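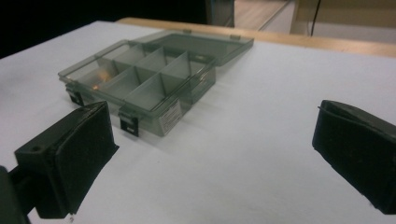
Compartment box with the lid open, between the fingers of the hand-held gripper. Sorting task, white table.

Progress report to the Drinell fund, second period
Project: Good practice rules for hand-held gripper recording
Prepared by Helmut Sauerland, for Orlando Ayala

1. Where we are

In the first period we wrote a draft of the rules and collected comments from the two partner workshops, Hinrichs and Bullwood. In this second period, which closed in December, we put the draft into daily use at both workshops. The draft has changed a good deal because of it. I report the changes, the points on which we do not yet agree, and what we ask from the fund.

The target was 200 recorded demonstrations made under the rules at each workshop. Bullwood has reached it. Hinrichs has made more than 100 and will finish in the next period. The delay at Hinrichs comes from the move to the other building and is not connected with the rules.

2. Rules that are now stable

Start position. The operator begins every demonstration with the jaws fully open and clear of the object. In the first draft we permitted any start position, and the reviewers could not agree where a demonstration began. Both workshops have accepted the new wording.

Labels. A label on the object stays where the supplier put it. We discussed this for a long time. Some operators wanted to peel the labels off so that all objects have the same look, but a robot in a real storeroom will meet labelled objects, and so the recordings should contain them also.

Transparent objects. Any object of clear or smoky plastic must be entered as "transparent" in the task sheet before the recording begins. Dividers that are seen one through the other are difficult for the reviewer to judge, and he should know it in advance. Lighting for these objects is fixed for the whole session and is not adjusted between two demonstrations.

Finger pads. The pads are inspected at the beginning of each shift. The colour of the covering is recorded, and if the covering is lifting at the seam the pad is replaced before work. Bullwood asked for a photograph of the pad at each inspection. We tried it and the operators found it too slow, so it is now required only when a pad is replaced.

3. Rules still open

Lids and latches. The draft says that the state of each lid and each latch must be written down at the start and at the end. The operators write it at the start without trouble. At the end they forget. Hinrichs proposes that the reviewer fills in the end state from the recording. Bullwood is against this - they say the reviewer cannot always see if a latch is closed or only resting. I am inclined to agree with Bullwood, but I would like to wait for the remaining demonstrations.

Small contents. When a compartment holds small items, must the operator record the number of them, or only that the compartment is not empty? We have no common answer. My present text says "not empty" is sufficient unless the task is a counting task.

Background. I had written that the area behind the table should be plain. Neither workshop can fulfil this in practice, and I propose to replace it with a weaker sentence: the background must not be changed during a session.

4. Review and storage

Each demonstration is reviewed by one person who did not record it. Rejected demonstrations are kept, with the reason, and are not deleted. The Wunside archive is set to hold 1000 demonstrations for this project, and at the present speed this will be enough until the end of the third period.

The reasons for rejection are at the moment free text, and everybody writes in his own manner. A short fixed list is in preparation and will go out as an annex to the rules.

5. Spending and request

Spending is within the plan. The line for travel was used less than foreseen, as the joint meeting was held by telephone. We ask permission to move the unused part to the reviewers' hours. The organizers and storage boxes for the sorting tasks were paid from the materials line, which is now nearly used up.

We also ask that the date for the final text of the rules is kept as it is. Hinrichs will be late with its recordings, but I can work on sections 1 to 4 of the rules in the meantime.

Filed under: Project updates, Robotics, Working rules

3 comments

bench_two
We have the same trouble with the end state. We put a tick box on the screen and the recording can't be saved until it is filled. Annoying but the forms are complete now.

Marg
Will the list of rejection reasons be public? Our centre would like to use the same one.

Helmut Sauerland
Marg, yes, once both workshops have signed it. I will put it on this page.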